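Bullero Three-Step Clear Display Stand

Item 492
Sold by Tullden Counter & Shop Supply

The Bullero is a clear acrylic stand with three stepped shelves and thin upright partitions between the sections. It is made for checkout counters, break rooms and snack tables where small packaged goods need to be seen from the front and reached from above.

Each shelf holds candy bars, small cartons and short tubs. The partitions keep one product from sliding into the next when a customer takes something out. Lay bars flat on the top step and put the shorter items lower down, so the labels behind them stay in view. Larger boxes can go beside the stand.

The stand ships flat in one carton with 2 sheets of instructions. Assembly takes 15 minutes and needs no tools. Peel the film off both faces of every panel before you fit them together – it is hard to get out of the slots later.

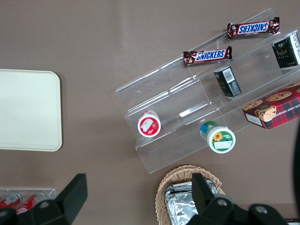 Can the stand be used for food that isn't wrapped?

We sell it for packaged goods only. For loose cookies or pastries, look at the Tiltmont covered case, which has a hinged lid and a tray that lifts out.

Care

Wipe with a soft cloth, lukewarm water and a little dish soap. Do not use window cleaner, alcohol or paper towels. Fine scratches can be reduced with a plastic polish. Keep the stand away from heaters and out of the dishwasher.

Details

Material: clear acrylic
Shelves: three, stepped
Partitions: fixed once assembled
Use: indoor, countertop
Spare panels: sold singly, ask for the Bednarek parts list

Stock and orders

We have 195 in the warehouse after the July delivery. Orders placed before noon leave the same day. Cracked panels are replaced free if you write to us within two weeks of delivery and include the number printed on the carton.

For shop fit-outs and larger orders, contact Marianna Ostrowski. For parts and returns, contact Szymon Ostrowski.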